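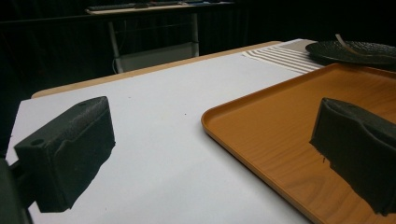

Draltlow will begin selling its Camus line of serving trays to cafes, canteens and care homes in March, the tableware supplier said on 24 January 2026. The line was put together for places that carry food to the table many times a day and have little room to store what they carry it on. The Camus tray is a low-rimmed rectangle with rounded corners and a printed wood-grain pattern, shown with this release in orange-brown on a white tabletop. The faint darker lines of the grain run across the flat base. A second color, a pale gray called Nair, will be sold at the same price.

Draltlow has sold plates and bowls to the catering trade for years but has not had a tray of its own until now. Customers who wanted one were sent to other suppliers.

"People kept asking us for a tray that would look all right left on the table during the meal," said Salamatu Akpalu, head of product at Draltlow. "A lot of places don't unload. They put the tray down in front of the customer and the customer eats off it. So we spent most of our time on the rim and the corners, and on getting a brown that didn't look gloomy under kitchen lights."

The tray was tried out over the winter at the two Jorkine lunchrooms, which serve a set meal on weekdays. Staff used 800 trays between the two sites and sent comments back to Draltlow. The rim was made lower after the first round of comments, when servers said they had trouble sliding a full plate off the side.

"The first ones were too deep for us," said Ebenezer Essien, who manages both lunchrooms. "The ones we have now are easier to wipe down at the end of service. We would like a smaller size for drinks and have told them so."

A smaller tray is being looked at but has no release date. Trays will be packed in cartons of eight, and cartons may not be mixed by color. Existing account holders can add the trays to their regular orders. New customers will need to open an account first, and the order form will be posted on the Draltlow trade page when sales begin.

Sample trays are available on request to trade buyers, with a limit of two per business. Buyers should say which color they want and give a delivery address that is staffed during the day.

Trade orders and samples: Ayuba Quaye, sales office, Draltlow
Press contact: Mawuli Alhassan, Draltlow

About Draltlow
Draltlow supplies plates, bowls and serving ware to cafes, canteens, schools and care homes. It sells to the trade only.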